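### 4.2 Wrist view and grasp labels

All rollouts use the simulated wrist camera only, no side view. Early runs with two cameras did a bit better on tall objects but Vahidi's timing script couldn't keep the streams aligned, so dropped. The Grarkar set has 664 grasps over 145 objects – primitives, thin parts, and scanned meshes. Scene textures are re-drawn per batch and the policy never sees the object ID.

Thin parts are the hard case for the width prior. A narrow object near one finger gives a lopsided closing motion, and the centering term in Eq. 3 pulls the palm the wrong way if the other finger is still far out (see Fig. 2).

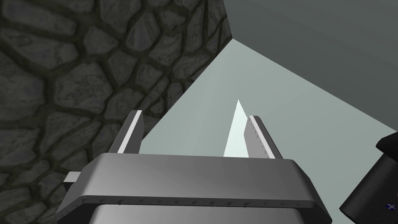 **Figure 2.** Wrist view, fingers open, thin pointed object closer to the right finger.

We tried two fixes. Lower the centering weight, or mask it until first contact. Masking won on the thin split and cost nothing on primitives, so it is on for everything below.

Scanned meshes are a seperate problem. Outlines are ragged, surfaces have holes, and the collision hull we fit is a lot smoother than what gets rendered. The policy sees flaps and gaps the physics knows nothing about. Labels come from the physics side only: a grasp counts if both finger pads report contact at the end of the lift.
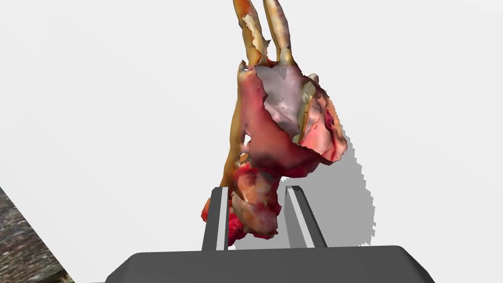

Of the 664 grasps, 183 were re-labeled by hand by Asadi and Ghorbani after the hull fit changed in August. Disagreements went to Fallahi. We keep the old labels in the release under a second key, becuase the Trarkero baseline was trained on them and Table 3 needs both.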